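Susten Home Casting Kit – Set-up Guide
Section 4: Making your first plaster mask

Now for the fun part! By this point your mould should be dry, clean and sitting in its cradle (see Section 3 if it isn't). Set aside a free afternoon, as plaster won't wait while you answer the door.

1. Cover your table and put the cradle on it. Check that it doesn't rock.
2. Brush a thin coat of release soap over the inside of the mould. Get right into the nostrils and the corners of the eyes – a soft old make-up brush is perfect.
3. Pour 200 ml of cold water into the mixing bowl.
4. Sift in the Requena fine plaster a spoonful at a time until small dry islands stay on the surface. Leave it alone for a minute, then stir slowly.
5. Brush on the first coat, working from the nose outwards.
6. When the first coat has lost its shine, add the second coat and lay in the gauze strips, overlapping them at the forehead and chin.
7. Leave to set for about 13 hours. Overnight is ideal.

CAUTION: Plaster heats up as it sets. Never cast straight on to skin with this kit. Wear the dust mask while sifting, and don't rinse leftovers down the sink.

Thin shells can break when they come out of the mould, most often across the eyes. Keep every piece, however small! A repaired mask takes paint beautifully, and the joins can be sanded until you'd struggle to find them.
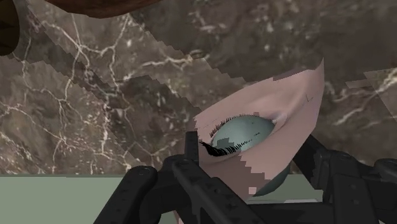
Fig. 4. Face fragment with a single eye opening and an uneven left edge.

To join pieces, dampen both edges, dab on a little fresh plaster and hold them together until they grip. Prop the mask on a rolled towel and fill any gaps from the back. Sand with the 1000 grit paper once it is fully dry.

NOTE: In damp weather (we test in Tustville in November, so we know all about it) drying can take days. Don't be tempted by the oven.

Spare gauze and release soap are listed in Section 7. For painting and sealing, carry on to Section 5 – have your Bralitz primer ready and give it a really good shake first.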